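3.2 The tiled surface

Of all the parts of the Lundora study, the work surface gave us the most pleasure. We had expected to treat it as plain background, and it ended up shaping almost every choice we made about where an object could sit and how we wrote that down. Square white tiles with thin dark joints give a ready-made map: any spot can be named by row and column, and two people reading the same record will put their finger on the same tile (Figure 2).

We compared this with the plain white board used in the earlier Parken trials. On the board, positions had to be measured from two edges with a ruler, which was slow and surprisingly easy to get wrong. With tiles, the person keeping the log simply wrote down a row and a column. Francine Chan drew up the log sheet, and her layout was kept without a single change from the first entry to the last of the 1,923 in the set.

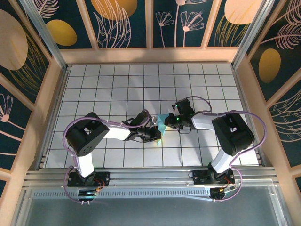
Figure 2. The tiled work surface with the light-blue cube near its centre, held between the two grippers.

Colour mattered as well. A pale cube on a pale ground sounds like a poor match, and we did worry about it, but the dark joints do a lovely job of giving the eye something to hold on to. Shadows were the harder problem. Soft grey shading can make one tile look duller than its neighbour, so we asked readers to go by the joints alone and to ignore differences in brightness.

Cubes resting across a joint were logged under both tiles, with the larger share written first. This rule came from the Zhong notes and we are very glad we borrowed it - in a check of 200 entries, two readers disagreed on only 2, both of them cubes lying almost evenly over a joint. The first 1,000 entries were logged before December, and the rest followed with the same sheet and the same rule. Section 3.3 turns to the Ziston set, where the tiles are smaller and the joints much fainter.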